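Wanted: people who can't throw out their old T-shirts

May 2022
Posted by the editor, Skerari

Okay, so you know that T-shirt. The one at the bottom of the drawer, or the one you sleep in, or the one with the neck so stretched it slides off your shoulder when you reach for the coffee. I want to hear about it. I want to hear about it at length, and I'm willing to pay you a little for your time.

I put together Skerari, a printed magazine about ordinary stuff people own. It comes out when it's ready. The last issue was all about kitchen drawers and the one before that was keys, and if you picked up either of those at the Tindbridge book fair, thank you, you're why I could afford to print another one. The next issue is going to be T-shirts from front to back, and I'm looking for people to be in it.

I've been wanting to do this one forever. My own pile is embarrassing. I have a 10K shirt from a race I signed up for and slept through. I have a shirt from a hardware store in Fovmont that closed when I was in high school, and I've worn it to paint every apartment I've ever lived in, so it's more or less a paint chart at this point. When I moved last fall I filled a whole suitcase with shirts I don't wear, carried it up three flights, and put it straight into another closet. My sister says I have a problem (she has her entire college softball collection in a bin in her garage, so I don't take advice from her).

What I need from you

I'm looking for people who will keep a shirt diary with me this summer. You pick the shirts you can't get rid of, up to 14 of them, and you write a little something about each. That could be a paragraph or a page. If writing isn't your thing, you can talk into your phone and send me the recording, and I'll type it up and send it back for you to fix. Some of the best stuff in the keys issue came in that way, with dogs barking all over it.

Then we do one long phone call, usually an hour or so, where I ask nosy questions. Where did you get it? Who were you hanging around with then? Have you ever tried to give it away? Did somebody else try to give it away for you? I got a whole story once out of asking a man what was in his pockets, so please be patient with me if I seem to be wandering.

Last thing, I'd like you to pick one shirt and wear it for a regular day, the kind where you go to the store and do laundry, and jot down whatever happens. It's fine if nothing does. One friend who tested this for me got stopped in a parking lot by a stranger who'd gone to the same summer camp, and they stood there singing the camp song with their groceries melting. Another wore hers all day at home with a cold and wrote me two lovely pages about soup.

Who I'm looking for

You, probably. You have to be 18 or over, and you have to be okay with your words being printed. I don't care if you dress well. I'd actively prefer it if some of you don't! I'd love to hear from people who:

- had a job with a uniform tee and kept it after you quit, or got fired, or the place went under
- have a shirt that belonged to somebody else first
- sew, patch, crop, dye or otherwise mess with their shirts
- used to print shirts for a living, or in a basement for a band
- have kids who've started stealing from the drawer
- got rid of a shirt and still think about it (you can absolutely write about a shirt you no longer have, and I'd be thrilled)

I'm a bit overloaded on band shirts already. I put a quick note out to the mailing list in March and it went to 398 people, and I swear most of the answers were concert tees. I love a concert tee. But if that's all you've got, tell me about the one you're least proud of and we'll go from there.

You don't have to live near Tindbridge. It'd be nice to have a good handful of local people, and I'm hoping to get down to Fodor for a weekend too, where there used to be a knitting mill and where I'm told every family has at least one box of factory seconds in the attic. If you worked at the mill, or your mom or your grandfather did, please, please write to me. I will drive over with pie. I'd also like to hear what a seconds shirt looked like. I've been told crooked sleeves, and I've been told there was nothing wrong with them at all and that people had an arrangement.

The money part

I know calls like this one tend to get shy around here, so let me just say it. The whole budget for contributors is $3,120. It comes from sales of the kitchen drawer issue plus a small arts grant from the town, and it gets split evenly between everybody who finishes. I can't give you the exact amount per person until I know how many of us there are, but I'll tell you before you sign anything, and if the number sounds too small for the work you can walk away with no hard feelings. You also get copies of the magazine for yourself and a couple to give away.

Payment goes out when you've sent your diary and we've had our call. You don't have to wait for the printer. I've been the person waiting for the printer and it's no fun.

How it works, more or less

Send me a note first. I'll write back, though I have a day job and it might take me a week. If it seems like a fit, I'll mail you a packet with a notebook, a stamped envelope and a page of questions to get you going. You can ignore the questions. You have all of June, July and August, and I won't nag until the middle of August, and then I'll nag quite a bit. Phone calls happen whenever suits you, evenings and weekends included. I edit in the fall, you get to read your pages and change anything you want, and the magazine comes out in November if the paper shows up on time.

About pictures: yes, send them if you like. Phone pictures are great. Spread the shirt out on the floor or the bed or the hood of your car, get near a window, and take one of the front and one of the back. Don't iron it for my sake. I want the creases. If there's a label left in the neck, try to get that as well, since I have a soft spot for old labels and might give them their own page.

If you'd prefer to mail me the actual shirt, please don't! I mean it kindly. I was sent a set of keys for the keys issue and I didn't sleep right until they were back home with their owner.

What to put in your note

Keep it short. Tell me what you like to be called and where you are, and then tell me about one shirt. It doesn't have to be the best one. Three or four sentences is plenty. I'm not grading the spelling, and you don't need to have been published anywhere or to call yourself a writer. Tell me if you'd like to write or talk. If there's something you'd want left out of print, such as a name or an ex or a whole state, say so early and I'll work around it.

You can drop your note at the counter of the Tindbridge library in an envelope marked Skerari, or mail it to Skerari, Box 293, Tindbridge, or just hit reply if this came to you by email. Notes are welcome through the end of the month. I'll probably still read the ones that come in after that, but the notebooks have to be ordered and I'd like to order them once.

A few things people have asked already

Do tank tops count? Sure.

Do sweatshirts count? No, and I'm sorry, I went back and forth on it for days. Sweatshirts are a whole other magazine.

Can my husband and I do it together? Yes, and if you disagree about who a shirt belongs to, I'd like both versions. You'd get two shares of the money.

Can I be anonymous? You can use a first name, a made-up name or just your initials. I'd need your real one for the check.

Can I write in Spanish? Please do. I have a friend who helps me with the translating, and we'd print both side by side.

What if I start and realize I don't have anything to say? Then send me what you've got. I've had people tell me that and then talk for ninety minutes about a sleeve.

I think that's it. I'm probably forgetting something. If you know somebody with a famous drawer, pass this along to them, and if you're the one who keeps getting this passed along to you, well, take the hint and write me!

More from Skerari

Kitchen drawers issue: a few copies left
Where to find us in Fovmont
Letters about keys, still coming in
Help wanted: folding and stapling, one Saturday, lunch included
Notes from the Tindbridge book fair 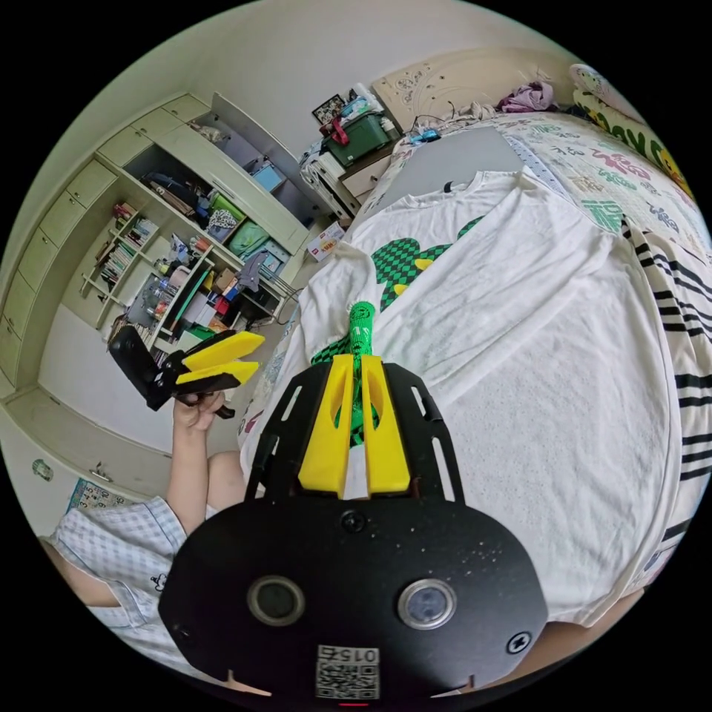
Big white tee with some green pattern to it, out flat on the bed.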